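Workshop Tips: Trying Out Hand-Held Grippers on a Bench
By Aurelia Lanz
July

These are working notes on comparing hand-held grippers on an ordinary bench, with ordinary things to pick up. They assume you have at least two grippers, or one gripper and two sets of pads, and that you want to know which one to bolt onto an arm later. Most of it was worked out over a few weeks at Kirorwood, using a Zukden hand tool, a Jugah hand tool and a box of pads cut in the shop.

Set the table first

Use a plain white top if you can get one. Matte is much better than gloss. On a glossy top the ceiling lights show up as bright bars, and the wrist camera spends its time adjusting to them. A sheet of matte shelf liner does the job, but tape down all four edges. A loose edge gets lifted by the fingertips sooner or later.

Wipe the top before each session with a damp cloth and let it dry. Do not use furniture spray. It leaves a film, the film gets onto the pads, and then the second gripper you test has slipperier pads than the first.

Mark the start position of the object with a small pencil cross. Colored tape is easier to see, but it also shows in the video, and anything you train on that video may learn to look for tape.

Lighting

Light from one side and a little above, through something soft. A white shower curtain hung in front of a window works in the morning. By late afternoon the shadows of the fingers get long enough to cover small objects, so we stopped recording at 4 p.m. and used the rest of the day for cleaning and notes.

Lock the exposure on the camera before you start. If the camera has no lock, keep the same amount of table in view for every run.

Check the pads

Pads matter more than people expect when they first buy a gripper. Two tools with the same pads behaved more alike on our bench than one tool with two kinds of pads.

Look at the pads under a lamp. You are looking for dust, shiny spots and crumbs stuck to the corners. A strip of masking tape pressed on and peeled off takes up most of the dust. For the rest use a cloth with a little rubbing alcohol, then wait five minutes.

Rough black pads hold cardboard and wood well. On smooth plastic they do all right as long as they are clean. Soft silicone pads hold smooth plastic better but pick up lint from everything, and they drag on the tabletop if you come in too low.

Tighten the pad screws by hand with a short driver. A power driver will strip a printed part in one go. Silvan Trummer puts a dot of nail polish across each screw head and onto the pad beside it, so a screw that has turned shows up as a broken line. It is a cheap trick and we use it on everything now.

Check the joints

Hold one finger still and wiggle the other from side to side. A small amount of play is normal. If the tip moves by more than the thickness of a coin, look at the pivots. Metal bushings in printed arms last well, but they need to be pressed in square. One that went in at a slant will wear the hole into an oval, and that finger will start to arrive late when you close the grip.

Do not oil the pivots just before testing. Oil creeps. If a joint really is stiff, use a touch of dry lubricant the evening before and work the trigger a few dozen times.

Check that the two tips meet in the middle. Close the gripper slowly on a sheet of paper and see which pad touches first. On the Jugah the left one always did, and we had to shim it with a layer of card before the comparison meant anything.

Choosing objects

Start with objects you can replace. A good first set:

A small ball, hard and smooth.
A clear plastic container.
A wooden block.
A folded dishcloth.
A teaspoon.

The ball tells you whether the pads close evenly. If one side pushes before the other, it rolls off. The clear container is a test for the camera more than the fingers. Against a white table most of it vanishes and you are left with a few gray edges, which is hard for a person watching the video and harder for software. Put something bright inside it for the first runs, then try it empty.

The block is the easy one. Use it as the warm-up and again as the last object of the day. If you are dropping the block at the end and you were not at the start, something has come loose or you are tired.

The teaspoon is the hard one. Lying flat, it leaves almost nothing for a pad to get hold of. Pinching across the neck works best.

How to run the comparison

Pick one task and write it down in a sentence before touching anything. "Lift the block and set it down on the cross" is a task. "See how it handles the block" will drift over the day.

We did 200 tries per gripper on each main task. That sounds like a lot, and it is dull work, but after the first 20 or 30 you are mostly measuring how fast your own hand is learning. Switch grippers every ten tries. If you do all of one and then all of the other, the second one gets the benefit of your practice.

Have a second person score. Forough Bagheri scored ours from a chair at the end of the bench, with a clipboard, and called out only "yes" or "no". Scoring your own tries makes you generous. Decide beforehand what counts. We counted a lift as good if the object left the table and stayed in the grip until it was put down. Nudging it first with a fingertip was allowed. Using the other hand was not.

On the ball, the Zukden managed 86 percent with the black pads. The Jugah was a little behind before the shim and level with it after. With silicone pads both improved on the ball and got worse on the dishcloth, where the pads stuck to the cloth and would not let go cleanly.

Holding the tool

Grip it lower than feels natural, with your elbow off the table. Come in at the same angle every time, and stop with the tips a finger's width above the surface before going down. Rushing that last bit is how pads get chipped.

Keep your other hand behind your back or in a pocket. It will want to help.

Watch your wrist. Twisting the tool to reach an object is something a person does without thinking, but many small arms cannot follow. Jonas Fuchs replayed our first batch on a desktop arm and a good part of it had to be thrown out for that reason. Move your feet instead and turn your whole forearm.

Take a break every half hour. The trigger finger tires first, and you will notice it in the grip before you feel it in the hand.

Camera and controller

Mount the camera so that both pad tips are in view when the gripper is fully open as well as when it is closed. A tip that leaves the picture at full open is a nuisance later, when you want to know why a try failed. A wide lens helps. It bends straight things near the edges, but you get used to that.

Wipe the lens when you wipe the table.

For the controller we used a Dondeo board with the trigger wired straight in. The other option was a wireless trigger, and there was a delay on it that you could feel on the ball and hardly at all on the block. If you must go wireless, charge it fully at the start. Ours got slower as the battery ran down.

Secure cables along the forearm with two loops of hook-and-loop strap, leaving slack at the wrist. Zip ties are too stiff and pull the tool to one side.

Keeping the records straight

Name files by tool, pad and task, in that order. We ended up with 2140 clips, and the ones from the first two days, which were named by time only, took longer to sort than they had taken to record.

Write down every change, even a tightened screw. Vinzenz Ruchti keeps a paper notebook on the bench with a pencil tied to it, and it gets filled in far more often than the spreadsheet did.

Keep the failed tries. A clip of the ball rolling off the left pad is more use for adjusting the gripper than ten clean lifts.

Storing the tools

Store grippers open, with nothing pressing on the pads. A pad left clamped on another pad over a weekend takes on a flat spot. A shoebox with a notch cut in each end holds one by the handle. Keep silicone pads in a closed bag with a pinch of cornstarch and wipe it off before use.

Put spare screws in a jar, one size per jar, and tape one of them to the lid.
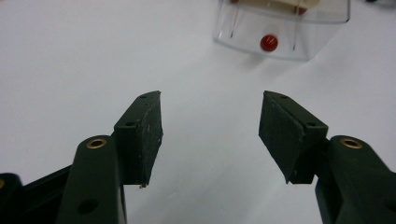 The green hand tool with black pads, open over the white top, with the red ball in its clear container.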